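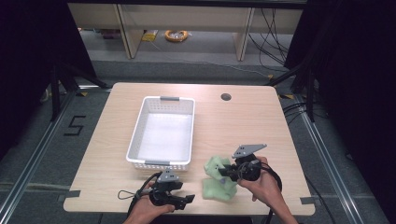 Speaker notes, gripper comparison talk
Sep 3, 2018

Slide 1. Title

Hi everyone, thanks for coming. Say who I am, say that Mylene Mercado did half of this work and is in the second row, so hard questions go to her. (Pause, let her wave.)

What I've got for you today is a comparison of two hand-held grippers, the Clodard and the Ludamen. Same jaws, same handle shape, different finger stiffness and a different trigger. We use them in pairs, one in each hand, to record people doing pick and place jobs, and then we try to get an arm to do the same jobs from the recordings. So the question for me was which one gives us better demonstrations, and it took a lot longer to answer than I'd told my boss it would!

Slide 2. The task

Keep this quick. Soft thing on a table, basket on the same table, put the soft thing in the basket. One hand picks, the other hand is there to steady the basket or help out if the pick goes sideways.

The soft thing is foam. We tried hard plastic blocks first and both grippers aced them, so we learned nothing for a week. Foam is nasty. It squashes, it bunches up, it springs back when you let go and sometimes it comes along with the finger on the way out. My favourite test object by a mile.

Ask the room: who here has had a gripper that wouldn't let go? (There are always hands.)

Slide 3. Clodard

Stiff fingers, short trigger travel. Lovely on anything with an edge. On foam you have to commit, because the last bit of travel is where all the force is, and new people crush the piece flat before they've lifted it. Trigger is light, and after an hour my hand still felt fine.

The downside is the cable. It comes out on the inside of the body and if you turn your wrist past vertical it gets under your forearm. I taped mine down. Mylene just got used to it, which tells you something about the two of us.

Slide 4. Ludamen

Softer fingers, long trigger. You can feel the foam start to give and stop right there. I liked it straight away and then I went off it, and I want to be fair about why. With the long trigger people hover. They close a bit, open a bit, close again, and all of that ends up in the recording, and then the arm learns to dither. Play the clip of the arm dithering here. Let them laugh.

Slide 5. Numbers

We recorded 2822 demonstrations all up. We threw out 352, nearly all of them for lost tracking when the plate on top of the gripper got turned away from the cameras. That's a cost you pay with either gripper, so if you're setting up your own space, put more thought into camera placement than I did.

We had 9 people recording. Two of them had never touched a gripper before and I'd recommend that to anybody, their data looks completely different from ours.

Don't read the whole table out. Point at the bottom row and move on.

Slide 6. The controller side

Playback runs through Tsikata, our controller. If someone asks about Farik, yes, we tried it, it's a good controller, but it smoothed the finger closing so much that both grippers looked the same, which is no use when the difference is what you're after. Happy to argue about this over coffee.

Slide 7. What I'd pick

For foam and cloth, Clodard, with practice time built in. I know, I was surprised too, I'd have put money on the soft fingers. For thin or slippery stuff I'd still reach for the Ludamen, and Mylene would pick it for everything except long sessions.

We haven't mixed them yet, one of each, stiff in the picking hand and soft in the other. That's the plan for December.

Slide 8. Questions

If it goes quiet, bring up handle size. Small hands had real trouble reaching the Ludamen trigger and I left it off the slides for space. Both grippers are in my bag, so pass them round, and ask for them back before lunch.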